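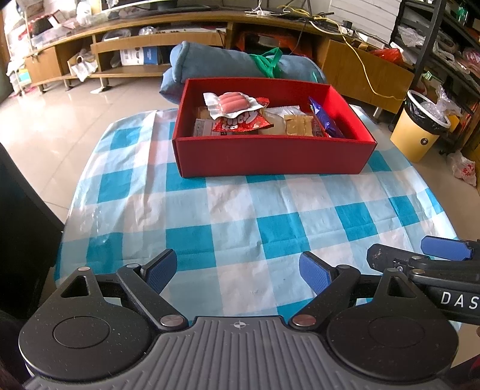 Switching to one grocery trip a month

April 2, 2025

We moved out to Ernmont last August, and the nearest full-size supermarket is in Celley, 40 miles each way. For the first few months I kept shopping the way I always had, which meant driving over whenever we ran out of something. Then I added up the gas receipts and stopped doing that.

We now do one big trip a month and fill in with milk, eggs and bread from the gas station store in town. It took a while to get it right. These are my notes in case anyone else is in the same spot.

The list comes first. I used to write down what I felt like eating. Now I keep a sheet taped inside the pantry door with everything we use regularly, and I mark a line next to an item when I open the last one. On shopping day I copy the marked items onto a card and that is the list. Before this we once had five jars of mustard and no rice.

Fresh produce is the hard part. Week one we eat lettuce, berries, cucumbers and anything else that goes bad fast. Week two is peppers, broccoli and green beans. After that it's cabbage, carrots, onions, potatoes, apples and whatever is in the freezer. Cabbage lasts longer than I ever gave it credit for. I keep it whole in the bottom drawer and peel leaves off as I need them. Potatoes and onions go in separate bins, after I lost a whole bag of potatoes in November to sprouting.

Snacks were a problem too. If you buy a month of snacks and put them on the shelf, they are gone in nine days. I split them up the night we get home and only put out one week at a time. The rest goes on the top shelf in the laundry room. Everyone in the house knows where it is, but having to get the step stool slows people down.

We bought a small chest freezer in October, secondhand, and it has been worth the space it takes up. Bread freezes fine. Shredded cheese freezes fine. Sour cream does not. I label everything with masking tape and a marker, including things I'm sure I'll recognize, after thawing what I thought was chili and getting plum sauce.

As for money, my budget for the big trip is 200 dollars a person, and we have come in under it every month but December. The savings on groceries are smaller than I expected. Most of the difference is gas, and the fact that I'm not picking up a rotisserie chicken and a magazine every time I walk into the store.

I did skip a trip in February when the road iced over, and we went nearly six weeks. We ate a lot of beans. The only things we really ran out of were coffee filters and onions, and paper towels worked for the filters.

Next I want to try growing lettuce on the back porch so we have something green in weeks three and four. I have the seeds and two planters. If it works I'll post the setup here, along with a copy of the pantry sheet for the people who asked for it.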